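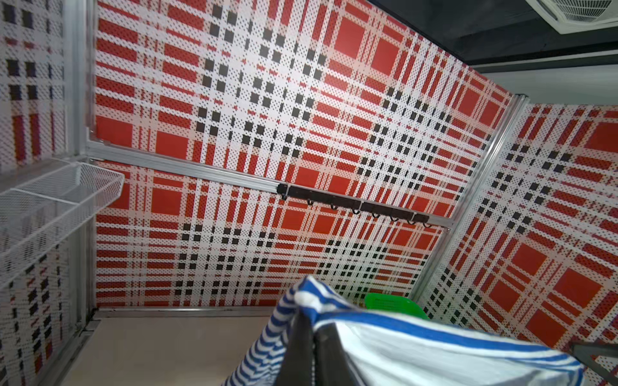
Blue and white striped bag, plaid panels behind.

How to get a game company to delete your account data

By Tài Vi
Updated 9th May

Most game publishers say you can have your personal data erased whenever you like. I've stopped taking that at face value. I spent part of last September closing old game accounts, and the "delete my account" button was usually the least useful part of the process. What follows is the routine I use now. It's slower than the button. It also leaves you with a paper trail.

I'm not a lawyer. What you're entitled to depends on where you live, and a company may be allowed to keep some records (invoices, for one) no matter how nicely you ask.

Step 1. Find out who holds the data

Open the privacy policy and look for the legal name of the company, usually at the very bottom or under "Contact." It often isn't the name on the game. I bought a puzzle game from Ommont and found the account was run by a firm called Lorkden, with payments through a store called Navow. That meant separate requests to each. Ommont's policy called the other two "trusted partners" and left it there.

Write down every company named. If the policy only says "third parties," put that on your list of questions.

Step 2. Save your stuff first

Deletion tends to be permanent when you don't want it to be. Before you write to anyone:

Download receipts and order confirmations.
Copy license keys into a text file.
Export saves, if the game lets you.
Cancel any subscription and keep the cancellation email.

Don't assume closing an account stops the billing. Lorkden's help page said it did. My card statement said otherwise for 2 months.

Step 3. Ask for a copy before you ask for deletion

People skip this one. If you ask for a copy of your data first, you learn what they have, and you can check the deletion against it later. Mine included an old mailing address, a list of device names, and chat logs from a game I barely remember playing.

Send the request from the email address on the account. Keep it dull:

"Please send me a copy of all personal data you hold about me, including data shared with other companies, and the names of those companies. My account email is the address this message was sent from."

If they ask for a scan of your ID, ask whether there's another way to confirm who you are. Handing over a passport to get rid of a high score table entry strikes me as a bad trade.

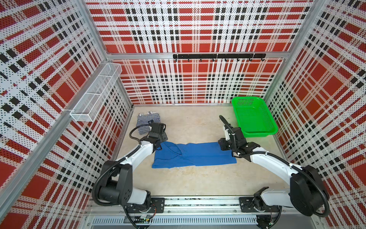

Step 4. Send the deletion request in writing

Use email even if there's a button. Press the button too if you want, but take a screenshot of whatever it says afterward. "Deactivated" and "deleted" are different words, and I'd bet the choice is deliberate.

Ask for three things in the message: deletion of the data, confirmation that the partners from Step 1 have been told, and a list of anything being kept, with the reason.

Step 5. Follow up

Put a reminder in your calendar for 7 days out. If all you've had is an automatic reply, answer it and quote the ticket number. Do it again at 10 days. Giáp, a small studio with a single support address, finished my request before the first reminder came up. Lorkden took 60 days and sent me a survey in the middle.

If you still get nothing, look up the privacy regulator for your state or country and check how to file a complaint. Mention in your next email that you're doing so. Replies got noticeably quicker for me at that point.

Step 6. Check that it worked

Try to log in. Try a password reset with the old email address. A reset message means the address is still in there somewhere. A "no account found" notice is better, though all it proves is that the login is gone. Backups and marketing lists are another matter, so watch your inbox for newsletters and forward any that show up to the same ticket.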